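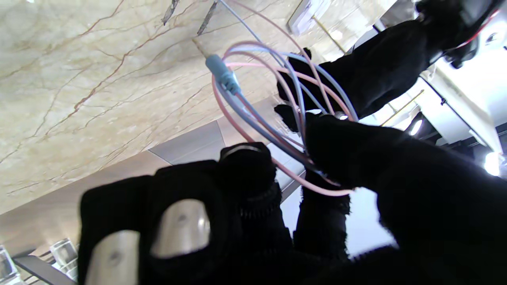 Cables, leads and chargers: how I keep them in order in a small flat

February
By Ginette Vachon

In my last page I wrote on the cupboard under the sink, and some readers have asked me for the same with the cables. I was waiting a little, for I had not finished my own drawer. Now it is finished, and I can tell what has worked for me and what has not.

First, take everything out. I mean also the bag behind the wardrobe and the box on top of the kitchen cupboard, where one puts the things from the old telephone. Put all on a bed or on a big table with a sheet. In my flat the result was 153 pieces, with the adaptors and the small ends included. My sister did not believe me and counted again, and she found the same number.

Sort by the end, not by the colour

Many people sort their cables by colour or by length. I did this also, for two years, and each time I was looking for one thing I had to open all the bags. It is better to sort by the end that goes into the device. The other end is nearly always the same, and it does not help you to choose.

I use old envelopes, the long type with a window. On each one I write with a pencil the name of the device, not the name of the connector. "Kitchen radio" is a good label. The correct technical name of the plug I forget after one week, and my husband has never learned it.

If a cable has no device any more, put it in a separate envelope and write the month on it. When the same month comes next year and the envelope was not opened, it goes to the recycling point. In our town they take cables at the same counter as the batteries. Please do not put them in the normal bin, there is copper inside.

How to roll a cable so that it does not fight with you

The way I have learned from my uncle, who repaired sewing machines, is as follows. Hold one end in the left hand. With the right hand make a loop as large as a saucer and lay it in the left hand. For the next loop turn the wrist a little to the other side, so the cable goes under and not over. Then again normal, then again under. In the beginning it is slow. After some evenings the hand knows it alone.

Do not roll the cable around your elbow, and do not roll it around the charger itself. The place where the cable goes into the plug is the weakest place, and if it is bent sharply every day it will break inside, where you cannot see it. I have lost three good chargers in this manner before I understood.

For very thin leads, such as for earphones, make the loops smaller, the size of an egg cup, and do not pull the last turn tight.

What to tie it with

Rubber bands are not good. They become sticky with the years and they leave a brown line on a white cable which does not go away with soap. The thin metal ties from the bread bag are not good either, they have a sharp end.

What I use:

Strips of cloth tape with hooks and loops. I buy them by the roll and cut pieces of 20 centimetres for the extension leads and much shorter ones for the telephone.

Cotton ribbon from gift boxes. It costs nothing, and with two colours you can see which cables belong to the guests.

The cardboard tube from the kitchen roll, cut in two. One rolled lead goes in each half, standing up in the drawer. This is my preferred solution for the Christmas lights also, but for these you need the complete tube.

A friend gave me a set of leather clips from Sirkitz for my birthday. They are pretty and they hold well, but for a whole drawer it would be a large expense, so I keep them for the handbag.

Cables on the worktop and near stone

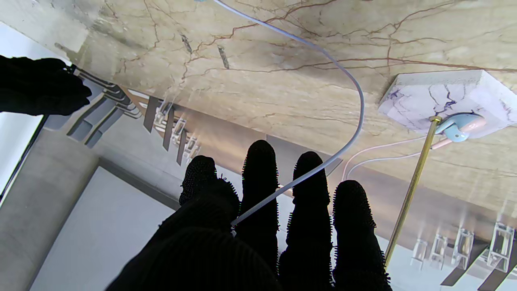

White cable against veined beige marble.

A worktop of stone is agreeable to work on, but it is smooth and the cables slip from it all the time, especially the end of the telephone charger. I tried a stone paperweight, a clothes peg and a piece of modelling paste. The peg was the best of them. You fix it on the edge of a small tray, the cable passes through the hole of the spring, and the end stays where you have left it.

If your stone is marble, do not glue plastic cable holders directly on it. The glue can leave a grey shadow, and marble does not like the strong products with which one removes glue. In the same way, never clean marble with vinegar or lemon, even if many pages with tips recommend vinegar for everything. Warm water with a few drops of washing-up liquid, a soft cloth, and then a dry cloth. It is all that is necessary.

For the kettle and the mixer, keep the lead short and behind the machine. A lead which hangs over the edge of the worktop is dangerous with small children, and with cats.

Cleaning a dirty cable

Take the plug out of the wall first. This must be said each time. Then take a cloth, only a little damp, with one drop of soap, and close it in your fist around the cable. Pull the cable slowly through the fist from one end to the other. Repeat with a second cloth which has only water, and let it lie until it is dry. The metal part of the end must not become wet. For dust in the end I use a dry brush, an old one for eyebrows.

White and light-coloured cables take the dirt from the floor quickly. If there is a mark of ink, a white eraser from the school box will often remove it, but rub softly.

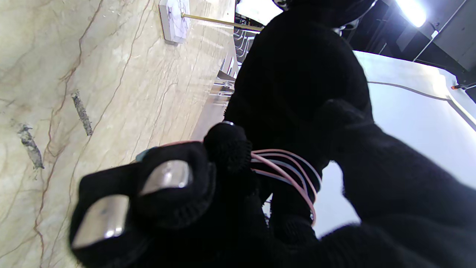
When a cable must be thrown away

Look at it under a good lamp and bend it gently between the fingers, for the whole length. If the cover has a crack, or you see the small coloured wires inside, it is finished. Do not repair the lead of a kitchen machine with tape. A lead which becomes hot in the hand when it is working is finished also, and perhaps the machine too, so ask at a repair shop. The man at Asadi, near our station, looks at such things without payment if there is not a queue.

My drawer today

I have one drawer for all, 19 envelopes standing one behind the other like in an office, and six cardboard tubes at the front. The drawer divider is from Nurever and was made for socks. The extension leads do not go in, they hang on a hook inside the door of the broom cupboard, the longest one at the bottom.

One reader, who signs as Jalent, has written that she keeps her chargers in a bag for shoes with transparent pockets, behind the bedroom door. I have not tried it, as our door does not open enough. If you have tried it, write to me how long the pockets last.

Next month I will write on jam jars, and how to take off the labels that do not want to come off.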